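Staff Pages > Wallska Workshop > Meetings > Minutes

Print this page | E-mail this page
4 comments | 14 shares

Minutes of the Wallska workshop floor meeting, Wednesday, 2:00 p.m., in the break room

In the chair: Stanisława Tokarz. Notes taken by Ostap Nazarenko, who asks everyone to forgive his spelling and to send corrections before the next meeting.

1. Last month's minutes

Read and accepted, with one change. The new stools were promised for December and the minutes had left the month out. Stanisława said she would chase the supplier again, and thanked people for being so patient with the old ones.

2. The two-arm bench

Most of the hour went on this, and quite right too, as it is what everybody has been talking about at lunch. Stanisława began by saying again, for those who were off sick last time, that no one's hours are being cut on account of the arms. The Sternow order is for 2,000 pieces of table greenery and we were never going to get through it by hand without asking people to give up their weekends, which she did not want to do to anyone twice in one year.

Ostap reported on how the bench is coming along. The arms are being taught on the leaf pieces first, and he is pleased with them on the whole, though he would like it noted that "pleased" covers a fair amount of muttering. Picking a single leaf up off the bare tabletop is still the hard part. The leaves are thin and lie flat, and a person slides a fingernail under without ever thinking about it.
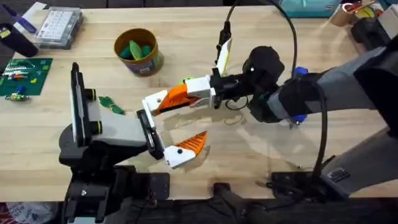
There was a good long talk after that about who looks after the bench and what the job is really going to be. Several of the assembly team said they had been worried they would end up standing and watching all day, and that watching is more tiring than doing. Stanisława agreed with this warmly. Her proposal is that bench duty be shared on a rota, with no turn longer than 38 minutes (the length of one Clokari timer cycle, for anyone wondering where that came from), and that whoever comes off the bench goes back to hand finishing, where the eye for color is still needed and always will be as far as she is concerned.

It was asked whether experienced people would be paid for showing Ostap how they hold and turn a leaf. Stanisława said yes, at the training rate, and apologized that this had not been made clear sooner — it should have been in the first letter.

Agreed: rota to start on a trial basis. Ostap to put a sign-up sheet by the kettle.

3. Tidiness

A gentle reminder that hand tools borrowed from the bench should go back to it the same day. Ostap is not cross, but he has now bought tweezers out of his own pocket.

4. Stępień visit

The people from Stępień would like to come and see how we work. The team had no objection, so long as they are brought round after the morning break and somebody warns the finishing table beforehand. Stanisława will write back and offer them a couple of dates.

5. Any other business

The radio. After much discussion the station stays as it is until the next meeting, and the volume comes down a notch when anyone is on the phone.

Thanks were given for the poppy seed cake, which was finished before item 3.

Meeting closed at 3:10 p.m.

Actions
Stanisława: stools, letter on training pay, reply to Stępień.
Ostap: sign-up sheet, short note on stopping the arms safely, to be pinned up at the bench.

Print this page | E-mail this page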